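Hatard Community Kitchen Program
Progress report to the Figueroa Fund, second reporting period

1. Status

The program is on schedule in five of its six work areas. Dishwasher replacement at the Dridholm site is late and is covered in section 5. No change to the total grant is requested.

Work in this period covered equipment, food storage, the short-course schedule, and the first run of the household preserving course. Enrollment across all courses stands at 164, against a full-program target of 600. The target assumed a slow first half while the Dridholm kitchen was being fitted out, and we don't propose to revise it.

2. Premises and equipment

The gas supply at Dridholm was tested and signed off in March. Two ranges are in service. The extraction hood runs at the rated flow on its high setting but is loud enough that instructors turn it down while speaking. The installer has quoted for a duct silencer, and the quote fits within the contingency line.

Cold storage was moved from the hallway to the rear pantry. Shelf temperatures are logged at 8 a.m. and 4 p.m. One reading in April was above the limit after a door seal failed; the contents were discarded and the seal was replaced the following morning.

The Hatard site needed only minor work: a new mixing faucet, two replacement lights, and regrouting behind the sinks.

3. Course delivery

The basic cooking course ran at both sites. Attendance held up through the fourth session and dropped in the fifth, which fell in a school vacation week. The next schedule avoids that week.

The preserving course was offered at Hatard only. It covers salt, sugar, acid, and drying, with one session on each and a final session on labeling and storage life. The acid session was rewritten after the first group found the pH material too dense. It now starts with citrus and vinegar and leaves the measuring strips for the second hour. Recipe sheets have been cut to one page each, with weights first and cup measures after.

Knife work is taught before any heat is used. The order is fixed for all groups: soft fruit, citrus, root vegetables, then onions. Citrus slices are kept on the board until the group has compared thickness, as uneven slices candy at different rates.

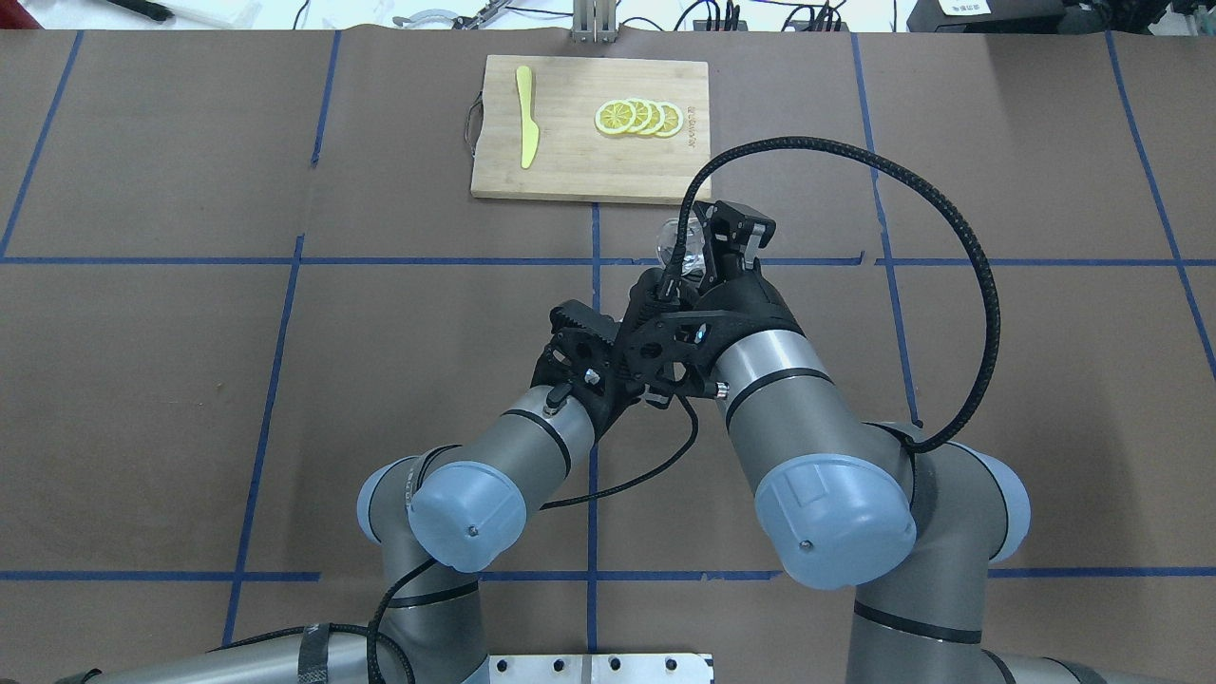
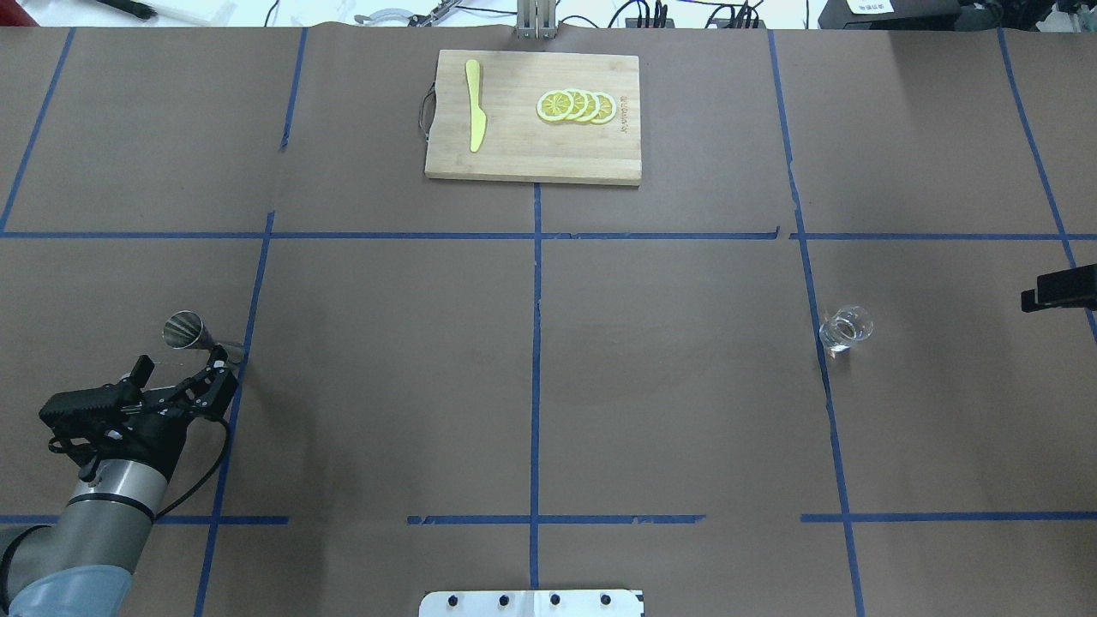
Comments on the draft of this section were invited from both sites. Vivance replied that the preserving course should not be extended to Dridholm until the pantry has a second set of shelves, and that jars stored two deep on the present shelving would make date checks unreliable. The same reply asked for the drying session to be moved to late summer, when local fruit is cheaper. We accept both points. The shelves have been ordered, and the drying session is now planned for August.

4. Participant feedback

Forms were collected at the end of each course. The most frequent request was for evening sessions starting later than 6 p.m., mainly from people traveling in by bus. A later start is possible at Hatard but not at Dridholm, where the building closes too early. Several forms asked for more meals that can be cooked in a single pot. These have been passed to the instructors for the fall plan.

5. Delays and risks

The dishwasher supplied for Dridholm did not fit the existing drain connection. The supplier has agreed to exchange it and has given a delivery date in July. Until then dishes are washed by hand, which adds to the clearing time at the end of each session.

Food costs are above budget for dairy and cooking oil and below budget for vegetables. The net effect is small at present. If oil prices remain where they are, a transfer from the printing line will be requested in the next report.

6. Next period

Planned work: exchange of the dishwasher, fitting of the duct silencer and pantry shelves, the second preserving course, and a refresher for instructors on allergen labeling. The expenditure statement and copies of the temperature logs are attached separately.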